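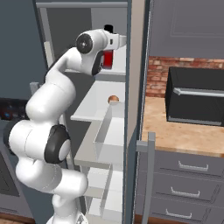 White robotic arm reaching into a storage cabinet (render)

Doletell Support
Ticket: Sermons missing from the "Browse by Scripture" page
Opened by: Sarita Bansal, Oltlow Chapel
Assigned to: Lalit Mathur
Product: Doletell Sermon Library, with Prarno importer
Opened: 26th August
Status: Closed

Sarita Bansal, 9:12 am
Hi team! First, we love the new library. We moved our whole preaching archive over from the old site this week and people are already finding messages they had forgotten all about. One lady found the sermon from her own baptism service, which made my morning.

Now the problem. We have 934 sermons. When I go to All Messages it says 934, hooray. But when I go to Browse by Scripture the total at the bottom says 860. I went looking for our summer series on the Psalms and it's almost completely gone from that page. If I search by title the sermons are there and the audio plays fine. They just don't show up under the book of the Bible they were preached from.

I've tried logging out and in, another browser, and the Rebuild button under Settings. I pressed that one twice. No change.

Lalit Mathur (Doletell), 9:40 am
Good morning Sarita, and what a great story about the baptism sermon! Thank you for the two totals, they help a lot. 934 minus 860 leaves 74 sermons that are stored properly but aren't being matched to a book.

Could you send me:
- the text in the Passage field for two or three of the missing ones
- the same for a Psalms sermon that does show up
- the import report from Prarno (Settings, Import, Download report)

Please don't delete and re-import anything yet. Your audio and notes are safe where they are.

Sarita Bansal, 10:05 am
Here you go.

Missing: "Psalms 42:1-5"
Missing: "Psalms 121"
Missing: "Jude 3"
Showing: "Psalm 23:1-6"

Oh! I think I see it as I type this. Is it the S?

The report is attached. It says "completed with notices" and I have to admit I saw "completed" and cheered and didn't read the rest.

Lalit Mathur (Doletell), 10:31 am
It is the S, well spotted! The importer reads the first word or words of the Passage field and looks them up in a list of book names. That list has "Psalm" and it has "Ps" but in your version "Psalms" is missing. Plenty of preachers write Psalm for a single one and Psalms for the book, and the list ought to take both.

You can fix this on your side without waiting for an update:

1. Go to Settings, Scripture, Book Names.
2. Click the row for Psalm.
3. In the box marked Also Known As, type Psalms and press Enter.
4. Save.
5. Press Rebuild once and leave the tab open until the bar has gone all the way across.

While you're in there, have a look at Song of Solomon and add Song of Songs if any of your speakers use it.

I'm holding on to the Jude one, that looks like something else.

Sarita Bansal, 11:18 am
929!!! The Psalms are back! The entire summer series is there in order, and so are some from years ago that I'd never heard. I'm listening to one on Psalm 130 right now and it is wonderful.

I added Song of Songs too. We've only got the one sermon from it and it was already showing, so nothing changed there.

Five still missing. I compared the lists by hand and they are:

Jude 3
Jude 24-25
Philemon 6
3 John 4
Obadiah 3-4

Bhupendra Dixit preaches from the short books whenever he gets the chance, so these are all his, and he has noticed.

Lalit Mathur (Doletell), 11:50 am
Please tell Bhupendra he has found us a real bug, and a good one! Every one of those books has a single chapter. People naturally write "Jude 3" and mean verse 3. Our matcher reads it as chapter 3, goes to look for a third chapter of Jude, doesn't find one and drops the entry without saying so.

I tested it here with all five of the one-chapter books (Obadiah, Philemon, 2 John, 3 John and Jude) and got the same result each time. I've passed it to Meenakshi Awasthi, who looks after the Scripture matching.

Workaround for today: write the chapter in. So "Jude 1:3", "Jude 1:24-25", "Philemon 1:6", "3 John 1:4", "Obadiah 1:3-4". No rebuild needed, each sermon is matched again when you save it.

Meenakshi Awasthi (Doletell), 1:22 pm
Hello Sarita, jumping in. I'm so pleased to have these, real passages from real sermons are the best test cases we get. I've made the change so that a number after a one-chapter book is read as a verse, and a passage that can't be matched will now show up in a list called Needs a Look, so it can't vanish quietly again. "Psalms" is going into the standard list as well. It'll all be in the next update. If you've typed in the 1: by then, that will keep working and you can leave it or take it out.

Sarita Bansal, 2:03 pm
All five edited and the page says 934! I did a little dance in the church office.

One more small thing, and tell me if it needs its own ticket. Our podcast feed only goes back 300 episodes. Is that the same bug?

Lalit Mathur (Doletell), 2:20 pm
934, fantastic!

The feed is a separate setting and we can sort it out right here. It starts at 300 so that podcast apps load quickly. Go to Settings, Podcast, Episodes in Feed, and choose All. With an archive your size the first refresh in people's apps may be slow, and after that it should settle down. Another way that works nicely is to leave the main feed alone and make a second one for a series. Sukprasert Fellowship did this with their Romans messages in February and their members share that link far more than the main one.

Sarita Bansal, 2:47 pm
Ooh, a Psalms feed. Yes. I'm going to make that this afternoon. Bhupendra Prajapati does our Sunday bulletin and he's holding a spot for the link.

Please go ahead and close this. Thank you both so much!

Lalit Mathur (Doletell), 2:55 pm
Closing now. Send us the link when the Psalms feed is up, I'd like to subscribe.

Resolution notes
Book name "Psalms" added as an alias by customer, 69 sermons matched after rebuild. Remaining five were one-chapter book references, edited by hand. Code fix by M. Awasthi, waiting for next update. Podcast feed limit explained.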